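# [ZN-30] 빨래 개기, 침대 위 파란 옷: 처리 기록

- 접수일: 2021년 9월 16일
- 분류: 집안일 / 세탁물 / 접기
- 우선순위: 낮음 (접수자는 "높음"으로 넣었으나 조정함)
- 제어 소프트웨어: Enar 12
- 접수: Zinar 현장팀
- 담당: Pascal Lacroix
- 상태: 보류

## 증상

접수 원문을 그대로 옮긴다.

> 침대에 올려놓은 옷을 접지 못합니다. 집기는 하는데 접었다고 보기 어렵습니다. 데모에서는 잘됐습니다.

마지막 문장은 이번 달 들어온 티켓 대부분에 붙어 있다. 데모는 팽팽한 흰 천을 씌운 탁자에서 네모난 수건으로 했다. 수건은 모서리가 네 개이고 어느 쪽이 위인지 따지지 않는다. 옷은 그렇게 협조적이지 않다.

## 재현 절차

1. 침대에 시트만 남긴다. 시트를 펴 달라고 요청하지는 않는다. 고객의 집에서도 시트는 늘 구겨져 있다.
2. 옷 한 벌을 뭉친 채로 올린다.
3. 가장자리를 집고, 들어 올리고, 반으로 접는다.
4. 3번이 안 되면 2번으로 돌아간다. 대체로 돌아가게 된다.

기준 합격선은 사람이 봤을 때 "접었네"라고 말하는 수준이다. 지난 8월 회의에서 Horkura 쪽이 각도와 겹침 오차로 된 표를 가져왔는데, 그 표를 통과한 결과물 하나를 우리 어머니께 보여 드렸더니 다시 개셨다. 이후 표는 참고용이다.

## 로그

**09:12** 첫 시도. 손끝이 천에 닿기 전에 시트 주름을 옷 가장자리로 잡음. 분홍 시트를 정성껏 집었다가 놓음. 집는 힘은 나무랄 데가 없었다.

**09:26** 색 기준을 조정함. 파란색과 연분홍은 구분하기 쉬운 조합이라 이제 시트는 안전하다. 대신 옷의 그늘진 부분이 남색을 지나 거의 검정으로 보이면서, 소프트웨어가 그 부분을 다른 물건으로 분류함. 옷 한 벌이 두 벌이 되었다. 빨래가 늘어나는 현상은 가정에서도 흔히 보고된다.

**09:40** 그늘 쪽을 같은 옷으로 묶도록 수정. 창이 밝아서 맞은편 벽과 침대의 노출 차이가 크다. 커튼을 치면 해결되지만, 커튼을 쳐야만 빨래를 개는 기계를 팔 수 있는지는 영업팀에 문의해 둠. 답 없음.

**10:05** 가장자리 찾기 재시도. 두 손가락 사이로 천이 들어오긴 하는데 한 겹인지 두 겹인지 판단이 안 됨. 두 겹을 집으면 접은 것이 펴지고, 한 겹을 집으면 나머지가 따라오다가 중간에 마음을 바꾼다.

**10:30** 작업 위치를 바꿔 계속함. 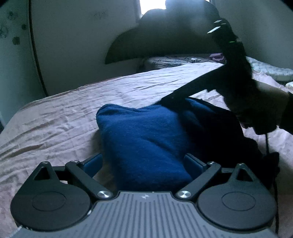 침대 위의 파란 천과 그리퍼, 구겨진 시트.

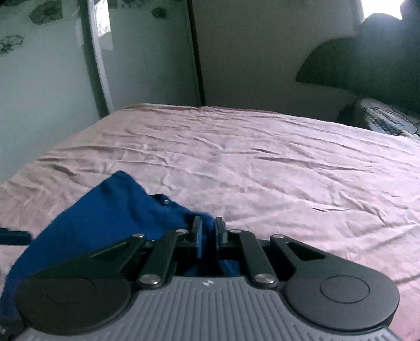
**질문 (Zinar 현장팀):** 그래서 지금 기계가 집에서 빨래를 갤 수 있습니까?

**답변 (Lacroix):** 수건은 조건을 맞춰 주면 갭니다. 옷은 집어서 옮기는 데까지는 맡길 만하고, 뭉친 옷을 알아서 펴고 접는 일은 아직 사람이 해야 합니다. 고객 안내문에도 그렇게 써 주세요.

## 원인 추정

하드웨어 쪽 결함 보고는 없음. 손가락 정렬과 패드 마모는 오전 점검에서 정상이었다. Gebremichael 쪽에서 부품 교체를 권했지만, 그쪽은 작년에 네트워크 장애 때도 부품 교체를 권했다.

문제는 순서를 정하는 데 있다고 본다. 사람은 뭉친 옷을 보면 일단 한 번 턴다. 이 동작 하나로 앞뒤와 소매가 절반쯤 해결된다. 우리 쪽에는 "턴다"에 해당하는 동작이 없고, 8월에 비슷한 것을 넣어 봤다가 옷이 조명 위로 올라간 뒤로 목록에서 빠졌다.

학습에 쓴 접기 기록은 1,000건이고 그중 26건만 침대 위에서 한 것이다. 나머지는 전부 탁자다. 푹신한 바닥에서는 누르면 천과 바닥이 같이 내려가는데, 26건으로 그걸 배우라는 건 좀 심했다.

## 조치

- [x] 시트와 옷의 색 구분 기준 수정
- [x] 그늘진 천을 별개 물건으로 보는 오류 수정
- [ ] 한 겹/두 겹 판별: 다음 배포로 넘김
- [ ] 침대 위 접기 기록 추가 확보
- [ ] "털기" 동작 재검토 (천장 높이 확인 후)
- [ ] 제품 소개 페이지에서 "집안일 해방" 문구 삭제 요청

마지막 항목은 세 번째 요청이다. 첫 번째 요청 뒤에 느낌표가 하나 추가되었다.

## 임시 안내

접수처에 같은 문의가 들어오면 다음과 같이 회신할 것.

옷은 미리 펼쳐서 딱딱하고 평평한 곳에 놓아 주십시오. 단추는 잠그고, 소매는 밖으로 빼 주십시오. 실행이 30초 넘게 멈추면 정지 버튼을 누르고 처음부터 다시 시작해 주십시오.

이대로 회신했더니 Zinar 쪽에서 "그 정도까지 했으면 제가 개는 게 빠릅니다"라는 답이 왔다. 타당한 지적으로 분류하고 별도 티켓은 만들지 않았다.

## 비고

양말 짝 맞추기는 이 티켓의 범위가 아님. 양말 건은 ZN-12에 있고, 그쪽 담당자는 휴가 중이다.

다음 확인은 침대 위 기록이 추가로 들어온 뒤에 한다. 그때까지 보류 상태를 유지함.

— P. Lacroix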